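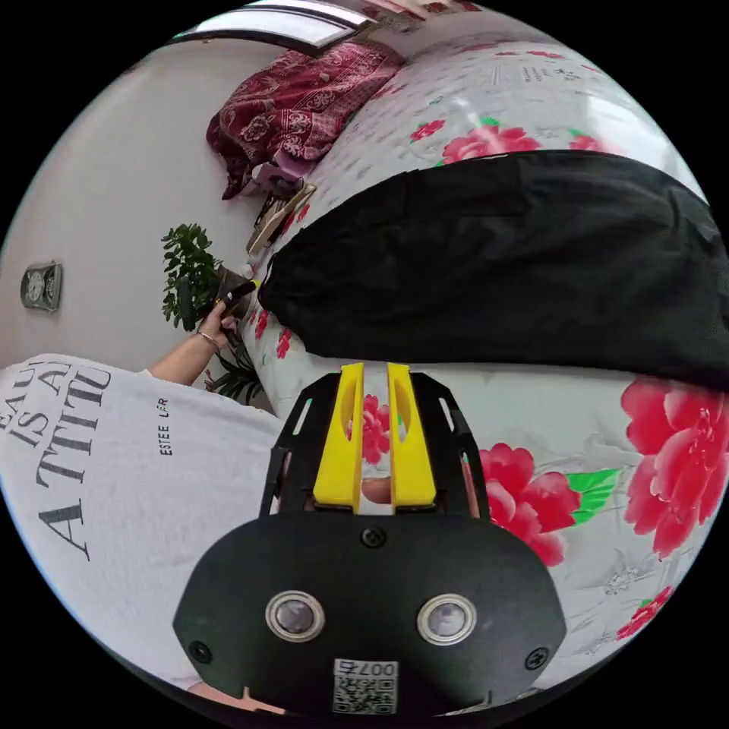 A bed should come with the keys

6 minute read

2 Feb 2019

When a social landlord in this country lets a home, it is expected to hand over sound walls, safe wiring, a working boiler and a front door that locks. It is not expected to hand over a bed. In most cases the previous tenant's furniture, curtains and carpets have been cleared before the new household arrives, and the first night is spent on whatever that household has managed to bring with it. The Destden Housing Forum believes that this practice should end, and that a bed and a full set of bedding for each member of the household should be offered with every new social tenancy.

The position is a modest one. We do not argue that landlords should furnish whole homes for everyone, although there is a good case for furnished lettings and several of our members provide them. Our concern is with sleep. A family can eat from borrowed plates for a month and come to little harm. A month without a proper bed is a different matter, and those who work in schools and health visiting will recognise its effects well before a housing officer hears of them.

In the year to last July, our members let homes to 70 households who had come directly from temporary accommodation in the Destden area. Of those, 61 told the letting officer at the sign-up meeting that they did not own enough beds. The figure did not surprise the officers concerned. Temporary accommodation is usually furnished, and people who have lived in it for a year or more have had neither the space nor the reason to keep furniture of their own. Many had given up a bed when they lost their last home, finding that storage would cost more than the bed was worth.

The usual answer to this problem is a grant. Local welfare schemes differ a great deal from one district to the next, and we do not wish to criticise the staff who run them under heavy pressure. The order in which things happen is nevertheless wrong. An applicant must normally have a signed tenancy before a claim can be made. The claim must then be assessed, the goods ordered and the delivery arranged. Among the households mentioned above, the typical wait between receiving the keys and receiving a bed was 8 weeks. Rent was payable from the first of those weeks.

It is during this gap that people borrow. A bed bought on weekly credit may cost several times its shop price by the time the last payment is made, and those payments compete with the rent. A landlord who lets an empty home to a household with no savings has therefore helped to create the arrears that its own income team will later be asked to recover. We find it hard to see this as careful management of public money.

Bedding deserves a word of its own. It is often left out of grant awards altogether, or treated as a small matter that friends and relatives will see to. A mattress without sheets is soon spoiled, and a child's duvet used by an adult in an unheated room is little comfort in winter. Pillows, sheets, covers and blankets also have to be washed and dried, which calls for at least one spare set and somewhere to hang it. Where homes have no outdoor drying space, wet sheets are hung over doors and radiators, and complaints of damp follow. Two sets for each bed should be the minimum, and they should be of a weight that can be dried indoors within a day.

It may be useful to describe what has been done elsewhere in our region. In Burkarstead, a small landlord began offering beds with its new lettings three years ago, using a supply contract with Venckus, a local furniture firm. The beds are fitted on the day before the tenant moves in. Bedding is packed by Hikach, a laundry and linen business that already served two care homes in the town, and is left on the mattress for the household to make up as it pleases. The tenant may refuse any item. What is accepted becomes the tenant's own property at once, with no service charge and no duty to return it.

This last point was debated at some length in Burkarstead, and we think the landlord reached the right view. Furnished tenancies funded through a service charge have an honourable place, and they suit people who want to see a table, a cooker and a wardrobe in place on arrival. They can also make it harder for a tenant to take a better-paid job, as the higher charge is no longer met in full by benefit. A bed given outright carries no such penalty. It needs no inspection, no inventory and no dispute at the end of the tenancy over the state of a mattress that has been slept on for years.

There are objections, and some have weight. The first is cost. Burkarstead's landlord reports that the offer takes up nearly 5 per cent of what it spends on preparing an empty home for letting. That is a real sum for an organisation with old roofs to replace. It should be set against the cost of lost rent, of repeated visits by support staff, and of tenancies which fail in their first year and leave the home to be cleared and let again. Our members do not yet hold good enough records to say how far one balances the other, and we would ask them to begin keeping such records now.

A second objection is that the landlord's duty ends at the fabric of the building. This view has a long history, and was easier to defend when most new tenants came from a settled family home with furniture handed down to them. It fits poorly with the present use of social housing, much of which is now let to people leaving hostels, refuges, hospital or care. The line between a building and a home has moved before. There was a time when a bathroom was thought to be an extra.

The third objection comes from tenants themselves, and should be heard with the most respect. Some people do not wish to be given a bed chosen by somebody else. They may have strong views on firmness, on height, or simply on colour, and they may have had their fill of standard issue goods while living in a hostel. Choice can be built in cheaply. Burkarstead offers three mattresses and several patterns of cover, and an applicant with a bad back or a disability is visited before anything is ordered. Those who already own a bed may ask for the bedding alone.

We would urge the district's landlords to adopt a common offer before the next letting year begins in July, and to buy together where this lowers the price. The council, for its part, could allow welfare claims to be made when a home is offered, without waiting for the tenancy to be signed. That change would need no new money. It would also help private tenants, for whom our members can do very little directly, and whose children are sleeping on the same bare floors.

Destden Housing Forum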